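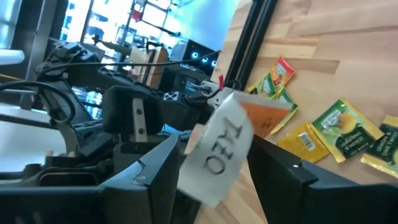

Keeping Tea Fresh (and Finding the One You Want)

My mother-in-law kept her tea in the cupboard over the stove for as long as I knew her, right next to the cumin, and every cup in that house tasted a little bit like dinner. I did the same for years before it dawned on me to move mine. Tea soaks up smells like a sponge, so give it a shelf well away from the spices, the onions and the coffee, and away from the heat of the oven too. A low drawer is lovely if you have one to spare.

Sachets sealed in their own little wrappers are the easy ones. They'll sit happily in a basket or a shoebox lid, and you can throw out the big cardboard boxes, which always seem to have two bags left in them and take up the room of twenty. Before you toss a box, snip off the brewing directions and the best-by date and tuck them in with the tea – I forgot to do this with a very nice oolong and have been guessing ever since.

Unwrapped bags and loose tea need a tin with a snug lid. I like the old Ronico cookie tins from the thrift store, washed and left open for a day or two until they smell of nothing at all. Don't put mint in with anything else. Mint gets its own jar, and so does anything smoky, or you'll be drinking it in everything you own until April.

If a tin has gone a bit stale-smelling, wash it with warm soapy water, dry it very well, and leave a spoonful of baking soda in it overnight in a saucer. Wipe it out in the morning.

Now, old tea. It won't hurt you if it has stayed dry, it just gets dull. My friend Verna Dvorak steeps hers double strength, lets it cool and pours it over ice with lemon and a good bit of honey, and I've never once heard a complaint at her table. You can also hang a few dry bags of black tea in the coat closet, or drop one into each of your gym shoes (do take them out again before you put the shoes on!).

Green tea fades fastest, so buy that one small.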